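Search this site Search
Speaker notes – "The Drawer of Shame: living with unfinished chores"
Brevmont Library evening series, upstairs room, 16 minutes plus questions

Start before they've settled. Thank Kobina Ackah for the intro, whatever he said.

Opening: ask who has a bag of bags. Wait. All hands go up except one, and that person is lying.

My own inventory, read slowly:
– one tax folder marked URGENT, from two apartments ago
– a lamp that needs a fuse
– 524 unread emails from a shoe store I visited once

Main point, say it plainly. A chore has a doing part and a finishing part, and most of us only like the first. Washing is fun. There are buttons. Putting away is where marriages go quiet.

Kwadwo Opoku story. He moved to Promirby and labeled every box "misc." Two years later he bought a second can opener, then found the first under "misc." Pause here. Don't rush to the colander.

Next bit: the halfway place. Every home has one. The chair, the stairs, the end of the bed. Things go there to be dealt with and end up getting mail. In my house it's the sock basket, and I have eaten dinner next to it. 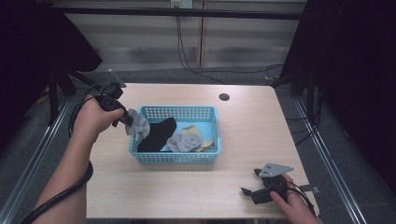
My grandmother's rule was that nothing got to spend two nights in the halfway place. She also ironed dish towels, so take her with some salt.

The practical part (they'll want one, look at the faces):
Set a kitchen timer. Pick one halfway place. Stop when it rings, even in the middle of a pillowcase.

If time is short, cut the attic. If time is long, do the attic, but leave out the squirrel – it went badly last May.

Questions. Someone will ask about digital photos. I have 908 of my thumb. Say that and move to the cookies.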